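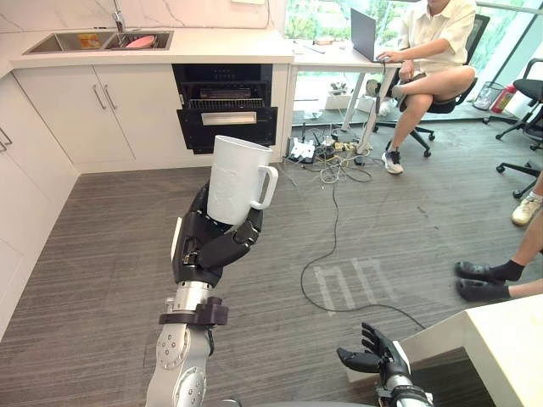 A **matte glaze** is a ceramic glaze whose fired surface scatters light instead of reflecting it evenly. Matte glazes are used on tableware, tile and sculpture. The term covers several surfaces with different causes, and potters also use "satin" or "semi-matte" for those that keep a slight sheen.

## Causes of matteness

A glossy glaze is a smooth layer of glass. In a matte glaze the surface is uneven on a very small scale, usually for one of the following reasons.

**Crystallization.** Fine crystals form in the melt as it cools. Glazes high in calcium tend to form anorthite or wollastonite, those high in magnesium may form diopside or enstatite, and zinc glazes can form willemite. The crystals are too small to see one by one. The cooling rate has a strong effect, and a recipe that is matte after slow cooling may be glossy when cooled fast.

**High alumina.** Glazes with a low ratio of silica to alumina often fire matte. The extra alumina stiffens the melt, and the surface does not level out in the way a fluid glaze does.

**Underfiring.** A glaze that has not fully melted also looks dull. It is usually porous and weak, and most writers do not class it as a true matte. A common test is to refire the piece at a higher temperature – an underfired glaze turns glossy, and a true matte generally changes less.

## Firing

Matte glazes exist for all the usual firing ranges. Low-fire types mature below 2000 °F and often depend on boron as a flux. Stoneware types mature at higher temperatures and get much of their flux from feldspar, whiting, dolomite or talc. Many studios program a controlled cool, in which the kiln is held or slowed on the way down so that crystals have time to grow.

## Use on tableware

The main practical problem is metal marking. Cutlery is softer than many glazes, and a rough surface acts as a file, leaving gray lines of metal behind. The marks can often be removed with a mild abrasive cleaner or a weak acid.

Acid resistance is a separate matter. Some matte glazes contain too little silica to form a durable glass and may lose color or release metals in contact with vinegar or lemon juice. Many makers therefore use a glossy liner glaze inside cups and bowls and keep the matte glaze for the outside.

Matte glazes flow little in the kiln. They stay where they are applied on vertical walls, but a thick coat can fill shallow relief such as embossed letters. Thin spraying is the usual remedy. Pinholes are also more common than in glossy glazes, as the stiff melt does not close over escaping gas.

## Studio records

Tahmineh Talebi's handbook for the Paju workshop sorts matte glazes by their main flux and includes 256 test tiles, each fired with both a fast and a slow cool. A later supplement by Veronica Zamfir added 70 tiles on dark clay bodies. Paju 2417, a magnesium matte from the handbook, is still used there as a liner-compatible white.

## See also

- Crawling (ceramics)
- Crystalline glaze
- Glaze defects
- Pyrometric cone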